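三、家庭环境与求助意愿：来自Ballness项目的访谈材料

3.1 研究对象与进入现场的过程

在前一节里，我们交代了本研究为什么把目光放在“尚未开口求助”的孕期女性身上。这一节想慢慢讲一讲我们是怎样走近她们的，以及她们在自己的住处、在志愿陪伴者面前，究竟愿意说些什么、又把哪些话留到了很久以后。读者若急于看到编码结果，可以直接翻到3.4；不过我们私心里还是希望大家能从头读起，因为后面的许多判断，都是从这些琐碎的相处里一点一点长出来的。

Ballness是一个面向意外怀孕女性及新手母亲的公益支持项目，由一条倾听热线、一支上门陪伴队伍和一间小小的物资分发站组成。项目的合作方Gelleo负责陪伴者的培训，培训分为7个单元，内容从如何接听第一通电话，一直到如何体面地结束一段陪伴关系。我们的访谈对象共87位，都是通过这条热线进入项目的，其中20位在生产之后又接受了第二轮访谈。能有这么多人愿意在那样忙乱的日子里再次坐下来与我们说话，研究组至今心怀感激。

进入现场的第一步往往是一通很短的电话。陪伴者先介绍自己，再问对方此刻方不方便说话。我们原以为最难的部分是谈到怀孕本身，后来在整理录音时发现，许多受访者在“您现在住在哪里”这个问题上停顿得更久。有人寄住在亲戚家里，有人刚与室友分开，也有人住处安稳，却不愿意让楼里的邻居看见陌生人来访。于是从2月起，我们把首次见面的地点交给受访者自己决定，可以在家里，可以在分发站，也可以只在电话里继续谈下去。

3.2 “在家里谈”意味着什么

关于居家访谈，已有的社会工作文献多半强调它的便利和自然，同时也提醒研究者注意权力关系在私人空间里的变化。我们的材料大体支持这些看法，但也想补充一点自己的体会。对不少受访者来说，邀请陪伴者进门，本身就是一次小小的求助演练。她要决定几点钟方便，要想好怎样向家里人解释来客是谁，还要鼓起勇气在门口说一声“请进”。这些动作看起来平常，却常常是她在整个孕期里第一次主动安排一件与自己有关的事。

有一位受访者（下文称她为第6位受访者）在第一次通话时几乎没有说话，只是反复确认我们不会把她的名字告诉任何人。到第二次见面，她已经提前泡好了茶，还问陪伴者的孩子有多大。她后来告诉我们：“你们来之前，我在屋里走来走去，想着说什么好。其实门一开，反倒没那么怕了。”类似的话我们听过许多遍，措辞各不相同，而那份松一口气的神情，陪伴者们在记录里写了又写。

当然，居家访谈也并非对每个人都合适。家中若有不知情的长辈或伴侣，谈话很容易变成压低声音的闲聊；若住处本就是紧张的来源，留在那里只会让人更加拘谨。我们在知情同意书里写明，受访者可以随时更换地点，也可以中途停下来，任何一种选择都不会影响她从项目得到的支持。
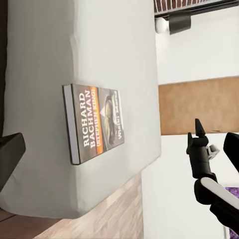
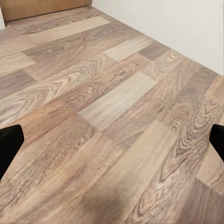 图3　室内场景渲染图两幅：上，浅色软垫面上的平装书；下，木纹地板与白墙。
图片来源：Hauksdóttir图库。

从访谈的推进方式来看，我们大致沿用了半结构式的做法。提纲并不长，开头总是请受访者谈谈最近一周过得怎样，吃得好不好，睡得好不好，有没有人一起说说话。等话头打开了，再慢慢问到她最初知道怀孕时的情形、她想过要告诉谁、最后又告诉了谁。我们特意没有在提纲里写“您为什么不早一点求助”这样的问题。这句话听上去只是询问，落到受访者耳朵里却很像责备，预访谈时已经有两位女士因此沉默下来，我们便把它删掉了。

3.3 陪伴者的位置

在这项研究里，陪伴者既是服务的提供者，又是访谈的参与者，这种双重身份确实带来了一些方法上的难处，审稿阶段也有同行关切地问起过。我们的处理办法是，访谈一律由研究组成员主持，陪伴者只在受访者希望时在场，并且不参与后续编码。Enda Mac Suibhne主持了第一轮中的多数访谈，他在田野笔记里写道，陪伴者坐在旁边时，受访者更愿意谈起母亲和姐妹；陪伴者不在时，她们谈伴侣谈得多些。我们没有足够的材料去断定这一差别来自何处，但觉得值得如实记下，也盼望后来的研究者能接着往下看。

另一件让我们印象很深的事，是陪伴关系里那些与“服务”二字似乎不太相干的片段。有人一起去取婴儿衣物，路上聊了一整程的家乡菜；有人在产检之后收到陪伴者发来的一句问候，存在手机里舍不得删。照Pakevska量表的思路，这类往来应归入“情感性支持”一栏，可我们在编码时常常觉得这一栏装得太满了。问候、陪同、记得对方的口味，这些事情的分量并不一样，受访者自己也分得很清楚。因此我们在原有类目之下增设了“被记得”这一子类，用来标记受访者提到别人记住了她某件小事的段落。

3.4 初步编码结果

两位编码员先各自通读全部转录稿，再坐到一起逐份讨论分歧。最终形成6个主要类目，依次为：对被评判的担忧、对保密的确认、住处与安全感、经济压力、家人的反应，以及与陪伴者的关系。其中“对保密的确认”几乎总是出现在谈话的前段，而“家人的反应”多半要等到后段才肯出现，有时甚至在录音笔已经关掉、大家起身告别的时候，才轻轻地带出一句。凡是关机之后所说的内容，我们都另行征得受访者同意，才写进笔记；不同意的，一律不用。

就求助意愿而言，第二轮受访者回望自己孕期的经历时，最常提起的转折点是“第一次有人没有急着给我建议”。她们描述的并不是什么了不起的谈话，往往只是对方在电话那头安静地等着，等她把一句话说完。这一发现与我们最初的设想有些出入，我们原本更看重物资与转介信息的作用，访谈提纲里也为此留了不少篇幅。物资当然要紧，许多母亲对分发站的奶粉和小被子念念不忘，但在她们的叙述次序里，物资大多排在那份等待的后面。

需要说明的是，本研究的受访者都已经拨通了热线，对于那些始终没有拨出电话的女性，我们所知仍然十分有限。下一节将结合陪伴者的培训记录，讨论热线首次通话的结构，以及通话时长与后续见面意愿之间的关系。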